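3.2 Surface finish and reflected light on portable computers

The second part of the study deals with laptops placed on shared desks. In the first part, reported in Section 3.1, glare was treated as a property of the room: window area, blind position, and the height of the ceiling fixtures. That treatment was adequate for fixed monitors, which stay where they are installed and mostly have matte housings. It fits portable computers poorly. A laptop brings several finishes onto the desk at once, and its user turns and tilts it many times in a working day.

Four surfaces were considered for each machine: the display, the outside of the lid, the palm rest, and the trackpad. The keyboard was left out. Keycaps are small and curved, and in pilot work by Polat and Tapia the readings taken over them varied more between neighboring keys than between machines. The pilot readings are not used here.

Measurements were made in the two rooms at Hesora described earlier. The north room has painted walls and no direct sun in December. The west room receives low sun from 15:00 onward and was therefore measured in the morning only. Desk illuminance was held at 700 lux by dimming the ceiling fixtures. Each machine was opened, set to a fixed display brightness of 50 percent, and left for 15 minutes before the first reading. Machines with protective films or stickers on the palm rest were excluded. Manufacturer logos on the lid were kept, but the spot meter was aimed to one side of them.

Surfaces were assigned to one of two groups. A surface was called diffuse if the bright area on it had no edge that the observer could trace, and specular if the outline of a source could be followed by eye. Some surfaces satisfied neither rule cleanly. Brushed and blasted metals spread the light but keep some of its direction, so that a bright patch moves across the panel as the machine is turned. These were entered as diffuse with a note. Camenzind and Gasser made the assignments separately and then compared lists. They disagreed on 6 surfaces, all of them trackpads, and these were settled by a third reading by Kälin.

The trackpad deserves separate mention. On many machines it is the largest smooth area near the user's hands, and it often sits in a panel of quite different finish. A user who looks down from the display to the keys may meet a reflection there that is absent from the metal on either side. Earlier desk surveys, including the Mirani office survey, recorded the palm rest and the trackpad as one surface and gave it one value. Our readings do not support this. In both rooms the palm rest was brighter on average, while the highest single value was usually found on the trackpad.

Figure 4 shows the two finishes next to each other, along with the back of the lid. The lid reads dark gray with green light over part of it, diffuse across the left portion, with a brighter green patch at the far right near the top edge. The palm rest is washed out over much of its area. On the trackpad, a bright reflection at the lower right keeps a rectangular form.

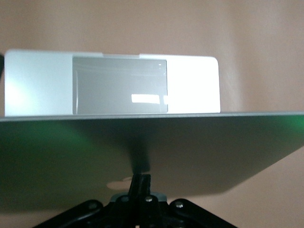
Figure 4. Lid, palm rest, and trackpad of a silver laptop. The reflection on the trackpad is rectangular; the light on the lid is spread and tinted green.

Color was a secondary concern, but it affected the lid readings. Bare metal takes on the color of whatever light reaches it, and a tinted lid can be misread as a painted one when only photographs are available. For this reason lid color was recorded from a gray card comparison made at the desk. The procedure follows the Irero protocol except that the card was held parallel to the lid instead of flat on the table.

Two limits should be noted. The spot meter averages over a circle wider than the smallest reflections, so peak values on trackpads are probably too low. Lid angle was also set by hand against a paper template, and repeated settings by the same person were not identical. The effect of lid angle on the display readings is taken up in Section 3.3, together with the results for matte screen covers.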